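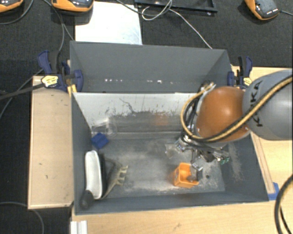

Weißlicher Abrieb in offenen Sichtbehältern lässt sich bei uns mit den üblichen Mitteln nur kurzfristig entfernen. Es geht um dunkelgraue, oben offene Behälter, in denen kleine Kunststoffschalen und Klötze umgelagert werden. Nach dem Auswischen mit Wasser und Neutralreiniger sieht der Boden zunächst gleichmäßig grau aus, nach dem Trocknen ist der Belag wieder sichtbar. Am stärksten betroffen sind der vordere Bereich und die rechte Seite des Bodens, dort liegen die staubigen Stellen am dichtesten. Der helle Wandabschnitt im Inneren ist unten dunkel und ausgefranst abgenutzt, links der Mitte läuft außerdem ein dünner, verzweigter Kratzer schräg nach unten. Eine Materialkennzeichnung habe ich am Behälter nicht gefunden, der Lieferschein nennt nur die Bezeichnung Clerham 600.

Meine Fragen: Handelt es sich um ablösbaren Staub oder um eine aufgeraute Oberfläche? Ist der verzweigte Kratzer als Riss zu bewerten? Und lohnt sich eine Einlage, oder ist der Austausch wirtschaftlicher? Der Behälter steht auf einer Holzplatte, eine Nassreinigung am Platz ist also nur eingeschränkt möglich. Die orangefarbenen Schalen sollen innen staubfrei bleiben, der Rest ist unkritisch.

Gefragt von behaelterkunde, 13. November 2024

3 Antworten

schleifstaub_ost

Vermutlich beides. Die beiden Anteile kann man trennen:

Eine Stelle mit einem dunklen, trockenen Mikrofasertuch abreiben, ohne Druck. Was am Tuch hängt, ist loser Abrieb. Danach dieselbe Stelle mit Wasser benetzen. Verschwindet die helle Färbung, solange der Film steht, und kommt sie beim Trocknen zurück, dann streut die aufgeraute Oberfläche das Licht. Diesen Anteil entfernt kein Reiniger. Deine Beschreibung passt dazu recht genau.

Den losen Anteil würde ich absaugen, mit weicher Bürstendüse. Druckluft verteilt ihn nur und trägt ihn in die Schalen ein. Anschließend nebelfeucht wischen, das verträgt auch die Holzplatte. Lösemittel solltest du weglassen, solange das Material nicht bekannt ist. Manche Kunststoffe werden davon an den vorgeschädigten Stellen spröde, und Lacke lösen sich an.

Nachschleifen kann man versuchen, beginnend mit Körnung 500, nass und außerhalb des Arbeitsplatzes. Mit 2.000 bekommt man die Fläche optisch ruhiger. Mechanisch bringt es wenig, der nächste Kratzer ist genauso hell wie der alte. Bei einem Behälter, der täglich benutzt wird, würde ich die Arbeit nicht investieren.

Zur Rissfrage: Auf dem Foto ist das nicht zu entscheiden. Behälter leeren, von der Holzplatte nehmen, den Wandabschnitt von außen mit einer Lampe beleuchten und mit dem Fingernagel quer über die Linie fahren. Wenn sich die Linie bei leichtem Druck auf die Wand öffnet oder außen wiederfindet, ist es ein Riss. Verzweigungen sind für sich genommen kein Beweis, überlagerte Kratzer sehen ähnlich aus.

lagerplatz_c

Wir haben Bodeneinlagen von Fleltex drin, 2 mm, einfach zugeschnitten. Seitdem kein Thema mehr. Einlage wird getauscht, wenn sie durch ist.

Kommentar von behaelterkunde:
Lose eingelegt oder verklebt? Bei loser Einlage befürchte ich, dass sich flache Teile unter die Kante schieben.

Kommentar von lagerplatz_c:
Lose. Stramm zuschneiden, dann passiert das selten. Die Wände haben wir so gelassen.

pruefmass

Ergänzung zur Einlage, der Hinweis oben ist etwas knapp.

Die Seitenwand ist schräg, deshalb ist das Maß am Boden kleiner als das Öffnungsmaß. Also am Boden messen und eine Schablone aus Karton anfertigen. Die Ecken ausrunden, sonst stellt sich die Einlage dort auf. Verkleben würde ich nur punktuell mit ablösbarem Klebeband. Unter einer vollflächig verklebten Matte sammelt sich Reinigungswasser, sobald der Rand an einer Stelle offen ist.

Bei der Farbe auf den Kontrast achten. Auf grauem Grund mit hellem Abrieb sind durchscheinende oder blasse Kleinteile schlecht zu erkennen, orangefarbene und blaue Teile dagegen problemlos. Eine matte, einfarbig dunkle Einlage ist für beides brauchbar. Glänzende Folie spiegelt und verkratzt schnell.

Von der Antirutschmatte Lollex kann ich für diesen Zweck abraten -- die Struktur hält den Staub fest, und beim Absaugen bleibt die Hälfte drin. In Schubladen ist sie in Ordnung.

Zum Austausch: Solange der Wandabschnitt keinen durchgehenden Riss hat, reicht die Einlage. Ist er gerissen, würde ich beim Lieferanten nach einer einzelnen Ersatzwand fragen. Pavliuk hat uns für eine andere Baugröße eine geliefert, die Lieferzeit reichte allerdings bis in den Dezember.

Kommentar von behaelterkunde:
Wassertest gemacht. Unter dem Film ist der Boden gleichmäßig grau, das Tuch war trotzdem deutlich hell. Die Linie in der Wand ist außen nicht zu finden. Ich bestelle Einlagenmaterial und lasse die Wand vorerst, wie sie ist.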